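Carrillo Hand-Held Demonstration Grippers (pair)
Teach two-handed tasks without a robot in the room
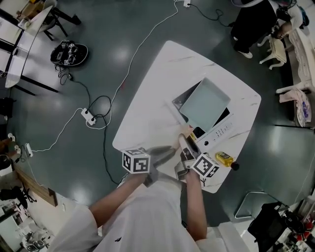 Carrillo grippers are for teams who want to teach a robot a job by doing it themselves. You hold one in each hand, carry out the task at normal working speed, and the system records where each gripper was, which way it was turned and how far its fingers were open. The recording can then be played through or used to train a pair of arms fitted with matching fingers.

Price: £1,495 per pair, excluding VAT and delivery
Availability: built to order by Stidisness, Jamville. Next batch ships in November.

How it works

Each gripper has a marker cube fixed to its body. The tracking camera is worn on the head or mounted on a stand above the work, and it reads the printed patterns on the cubes to find the position of each hand. A cube shows at least one face to the camera in most poses, so you can turn your wrist, reach forward or tilt a tray without losing the track. If both cubes are hidden for more than a moment, the software marks the gap in the recording and you decide whether to keep the take.

Squeezing the handle closes the fingers. There is no motor in the gripper. The force you feel is the force on the object, and people tend to pick this up within a few takes.

What it is good for

Kitchen and household jobs are the most common use among our customers: loading a tray into a small oven, turning a knob, opening a drawer, putting bottles away. It also suits light bench assembly and packing. Jobs where one hand holds and the other hand works are quicker to record this way than by joystick, and a new operator needs less practice.

It is less suited to heavy lifting, very small parts, or anything that needs fingertip rolling. For those we would point you to the Flakier remote-control station, where the operator drives the arms directly and sees what the arms see. The two products save to the same file format and recordings from both can be mixed in one training set.

In the box

Two grippers, left and right
Two marker cubes, fitted and measured
One pair of spare fingers, grey
Calibration board
Head strap for the tracking camera (camera sold separately)
Two USB charging leads
Printed quick start sheet

Specification

Maximum finger opening: 100 mm
Finger material: moulded rubber over a nylon core
Finger opening sensor: magnetic, read inside the handle
Connection: wireless, with wired option
Battery: built in, charges in the handle
Recording software: Linux, licence included with each pair

Setting up your space

You need a table you can reach all the way across and even overhead light. Strong glare on a cube face will spoil the reading, so move lamps that shine straight at the work. Matt surfaces give the best results but are not required. Keep leads out of the area where the operator will be standing.

Run the calibration board at the start of each session and again if a gripper is dropped. Calibration takes 31 seconds. Wipe the cubes with a dry cloth only. Solvents lift the print, and a scratched face should be replaced.

Extra base markers can be fixed to stands or equipment if you want to record where other things are in the room. Order these as part CR-19.

Advice on recording

Keep each take to one task from start to finish. Begin with the grippers open and clear of the table. Move the objects a little between takes so that the robot does not learn a single fixed layout. Do not tidy up with the grippers while the recording is running.

Takeshi Tsuchiya, who designed the handle, has written a short guide to planning a recording session. It covers take length, naming, and how to throw out bad takes early. A copy is installed with the software.

Spares and service

Fingers wear at the tips and are treated as a consumable. Changing a pair needs one hex key and no recalibration. Marker cubes are supplied with their own measurement file, which must be loaded before use. Grippers can be returned to Jamville for repair. Please remove the cubes and pack them separately.

Related items

Flakier remote-control station
Carrillo robot-side fingers, pair
Replacement marker cube
Camera stand, overhead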